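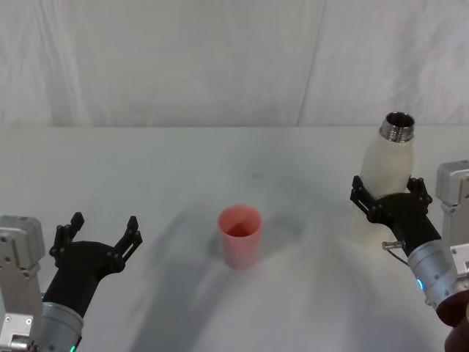 Zornlow Allotment and Garden Club – Members' Diaries

August, early evening

Got to the plot at twenty past six this morning and the soil was dry down to the second knuckle. The beans by the fence had dropped flowers overnight. I gave them two cans each and then went back to the tap for the squash. The pressure is poor at this end when the plots near the gate are running hoses, but at that hour it was fine.

Picked 4 pounds of green beans, the flat kind. Half of them should have come off two days ago and will only do for soup. The rest I washed and topped at home before lunch. They are in the freezer now in flat bags, with the month written on them this time. Last year I had bags in there with no label and ended up thawing rhubarb for a stew.

The tomatoes are a mixed lot. The Pasari plants, which I grew from the seed swap in the spring, are taller than me and have set fruit all the way up, but the skins are splitting on the lowest truss. I watered too much after the dry spell. The Divel plants are shorter and slower and have not split at all. They taste of very little so far. I will give them another two weeks before I decide whether to save seed.

Found blight on one potato leaf, or what I took for blight. Brown patch, pale edge, a bit of white underneath. I cut off that stem and three others near it, bagged them and took them home to the trash. The compost heap does not get hot enough. If there is more tomorrow I will cut all the tops down and leave the potatoes in the ground for a couple of weeks before lifting.

We use cookies to remember your settings and to see which pages are read. Accept all | Manage choices

Wrote up the water book when I got home. The meter at our end reads 3,711 gallons for the season, and on the same page last year it was 1,765. We had rain all through June last year, so the two do not compare very well. Still, it is more than double, and the bill gets split evenly whether a plot grows cactus or celery. I would like to see a second rain tank behind the shed. The roof is big enough and the gutter on that side just empties onto the path, where it has cut a groove that I step in every time.

The plum tree on the corner has been stripped by wasps. I got nine plums with no holes in them and left the rest. The ones on the ground need raking up, but I will do that early, when it is cool and the wasps are slow. I was stung on the wrist last August doing it at noon and it was swollen for days.

Stopped on the way out at the Abdel Hamid nursery for netting. They were out of the fine mesh and had only the wide green stuff, which keeps pigeons off and lets every white butterfly straight through. Bought a tray of leeks, a little leggy, marked down. Also a packet of winter lettuce, which I did not need – there are two open packets in the tin already.

Planted the leeks after supper where the onions came out. I made the holes with the broken fork handle, dropped one leek in each and filled the holes with water. Ran out of row before I ran out of leeks, so the last few are squeezed in at the end by the chard. They will probably stay thin there. My back is stiff from it.

The onions are drying on the rack in the garage. Four of them have soft necks and need to be used first. The others feel firm. I will braid them when the tops have gone papery, and keep the small ones loose in a box for pickling.

To do tomorrow: look at the potato leaves before anything else, rake the plums, tie in the top of the Pasari plants, return the long ladder to the shed. The squash by the path has a leaf gone white with mildew and I should take that off too. There was cloud coming in from the west at sunset, but I watered the pots by the back door anyway.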